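The tidying test

Public debate about household robots tends to begin at the wrong end. It asks when a machine will cook the dinner or make the beds. A more useful question for those of us who advise on equipment for care homes, nurseries and small workshops is whether a machine can yet put a mixed lot of ordinary things where they belong, for a full working day, without a member of staff standing beside it. In our view it cannot, and purchasing decisions made this year should reflect that.

The Turnent review of handling trials, completed in May, considered 3202 attempted picks from bins of mixed objects. Of these, 198 ended with a person having to step in. Suppliers have presented the result as a success, and by the standards of a few years ago it is one. A nursery in Pondbridge that puts away 1000 toys and cups in a day would nevertheless face more than 60 interruptions at that rate. Few managers would keep on an assistant who needed help so often.

The difficulty lies in the variety of the work. A factory line can be arranged so that the same part arrives in the same position every time. A toy box cannot. A cup on its side, a ball against a wall and a long flat bracket each call for a different approach, and the machine must choose among them before it moves.

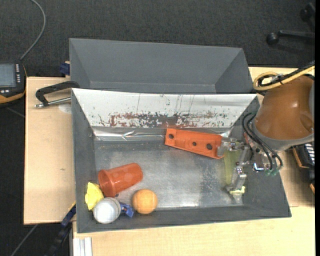 Corners deserve particular mention. A person clearing a box will tilt it, or sweep the last few items towards the middle with the side of a hand, and will do so without thought. Most arms now on offer hold their bins fixed and must reach down to whatever has settled at the edge. Two rigid fingers need room on either side of an object, and a wall takes that room away. Soft and crumpled things add a further problem – their shape changes as soon as they are touched.

It would be wrong to conclude that the field is standing still. The Cullow workshop has run an arm on the sorting of returned fittings for 40 weeks, and its staff speak well of it. The task there is narrow, the parts are hard and familiar, and a delay of a minute harms no one. Under such conditions the case for automation is already sound.

Homes are another matter. We therefore recommend that public bodies continue to fund trials, that they ask suppliers to report every intervention by hand, and that they decline to sign service contracts on the strength of a short demonstration. The Lenihan scheme, which pays for results over a whole season, offers a sensible model. Its terms could be adopted elsewhere with few changes, provided that the count of interventions is kept by the customer.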